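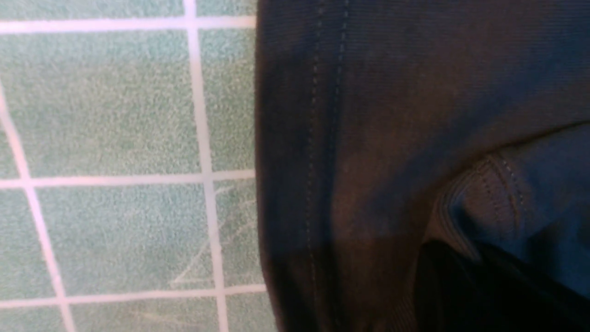 How often should dark clothing be washed? Dark cotton and knitwear may in most cases be worn several times between washes, provided that the garment is aired overnight and any marks are dealt with by hand. Underwear, socks and sports clothing are the exception and should be washed after each wearing.

The question is raised more often than any other by readers of these pages, and it deserves a fuller reply than the short one given above. I have kept a written record of the household laundry since moving to Custhorpe, and the record now runs to 278 loads. It was begun as a means of checking the water bill. It has since become the basis on which most decisions about clothing in this house are made.

The principal finding concerns fading. It had been my assumption that dark garments lose their colour chiefly through the action of detergent. The record suggests that rubbing does a good deal more harm. Garments washed in a full, heavy load beside towels and denim became grey at the seams and cuffs well before those washed in a light load of similar cloth. A pair of navy trousers bought in September and washed only with other smooth items has kept its colour through two winters. A second pair, bought on the same day and treated without any such care, is now worn for painting.

The following practice has therefore been adopted. Dark clothing is turned inside out before it goes into the machine. Zips are closed and buttons are left undone, as a fastened button pulls at the cloth around it. The drum is filled to no more than half. The temperature is set at 30 for ordinary wear and 40 for anything that has been next to the skin for a full day. I am aware that some households wash everything cold. This was tried here for one spring, and the collars did not come clean.

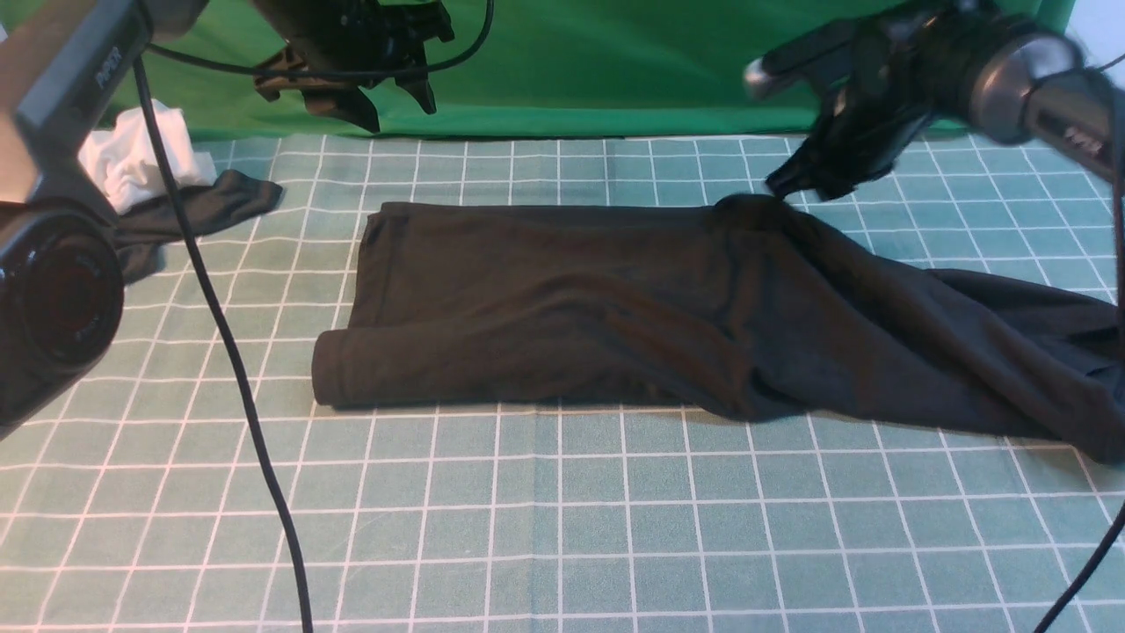

Drying requires as much attention as washing. Strong sunlight will bleach a dark knit within a single season, and the damage is seldom even. The shoulders and the upper side of the sleeves go first. Where an outdoor line is used, garments should hang inside out and in shade. Heavy knits should not be hung at all while wet, as their own weight will lengthen them. They are better laid on a rack and turned once.

The house at Custhorpe faces north, and the yard receives sun only from four in the afternoon. This was considered a disadvantage when the property was taken. For the purposes of laundry it has proved quite the reverse - the washing dries slowly, in moving air, and keeps its shape. In damp months a folding rack made by Tiedemann is used in the back bedroom with the window open by a hand's width. It is a plain article, rather heavy, and one of its feet has had to be replaced. I would buy it again.

Mention should be made of detergents sold especially for black clothing. Two were tested over the course of a year. The first, sold under the name Rilska, is a liquid with a strong scent of violets, which some members of the household found hard to bear in a closed room. The second, Pludden, has almost no scent and costs a little less. I could detect no difference between them in the matter of colour. Both left the cloth softer than the powder used for whites, and a liquid does have the advantage that it leaves no pale streaks on dark cloth. Those streaks are often taken for fading when they are simply powder that has not been rinsed away. A second rinse will remove them.

Vinegar in the rinse is widely recommended as a means of fixing dye. I have found no sign that it does so in clothes bought from a shop, and it should never be combined with bleach. It was given up here after a short trial, mainly on account of the smell in the kitchen. 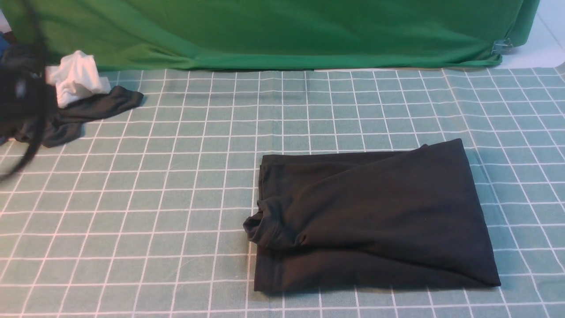
Sorting is the part of the work most likely to be neglected. The older rule divided the washing into whites, colours and darks, and that rule remains sound as far as it goes. It takes no account of weight, however, and a thin black blouse has more in common with a pale one than with a pair of work trousers. The practice here is to sort by colour first and then by thickness. It results in smaller loads and, on certain weeks, in one more load than would otherwise be needed. The additional cost over the last full year was 53 pence a week, a sum I regard as well spent.

New garments are washed alone on the first occasion, or with an old cloth that may be allowed to take up any loose dye. Dark red and indigo have given the most trouble. Black has given very little, with the exception of one cheap scarf, which coloured the water for five washes and was then given away.

A few words on storage will complete the subject. Knitted clothing should be folded and kept flat, as hangers leave points at the shoulders that are difficult to remove. Woven trousers may be hung by the hem. Drawers should be lined with plain paper and emptied twice a year, at which time each item can be examined for moth and for worn seams. Repairs are best made before the next wash, when a small hole is still a small hole. I keep black and navy thread in the same tin and must confess that I have used the one for the other on winter evenings.

Several readers have asked for a similar account of the care of wool blankets. The notes for this are in hand, though the blankets themselves are washed only once a year and progress is accordingly slow. Correspondence on the subject of limescale has also been received and will be answered when the new kettle has been in use for long enough to permit a fair comparison with the old one.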